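Neneneck Allotments forum > Growing and storing > Storing carrots over winter, sand or no sand?

tarirholm_plot
Posted 1 July 2026
Our carrots will be ready to lift from August and I want to keep them past Christmas this time. Last year I left them in the ground and lost half to slugs. Is damp sand worth the bother? I have a cold shed with a concrete floor. I'd be packing them in something like this.
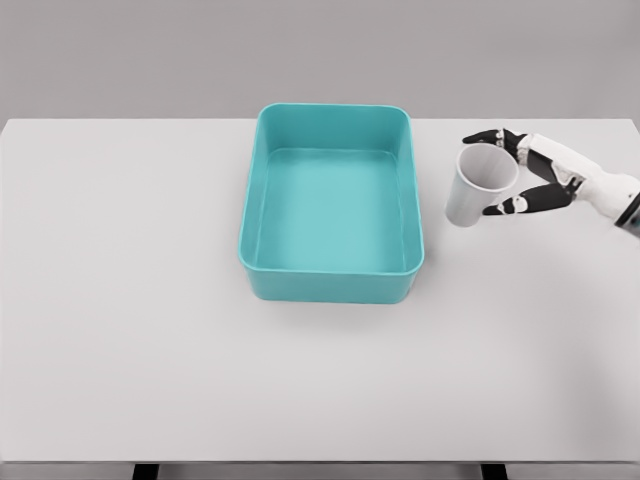
Teal plastic bin, empty

dibber50
Sand works. Twist the tops off, don't wash them, and keep the roots from touching. I use play sand, just damp enough to hold together when squeezed. Mine lasted until March.

M Tkachuk
I disagree about sand. It weighs a ton and you end up with grit in the sink. I switched to old compost two winters ago and the carrots kept just as well. Check them every couple of weeks and take out any soft ones.

dibber50
Old compost can carry root fly though. I wouldn't risk it.

M Tkachuk
Not if it came out of tomato pots. No carrots have been near mine.

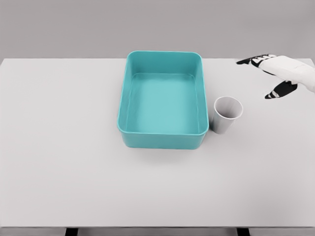 Carrots in store need a bit of air as well as damp, and that matters more to me than sand or compost. I had a lidded box go mouldy in a month. An open top like the one on that teal bin is fine with a sheet of newspaper over it. Smooth sides are easy to scrub out in spring too. I'd keep it off the concrete on a couple of battens.

seol_veg
What variety is it? Early ones don't store well whatever you put them in.

tarirholm_plot
Autumn King, plus a short row of Nantes. Sounds like we should eat the Nantes first. I'll try half in sand and half in compost.

dibber50
Fair enough. Watch out for mice in that shed.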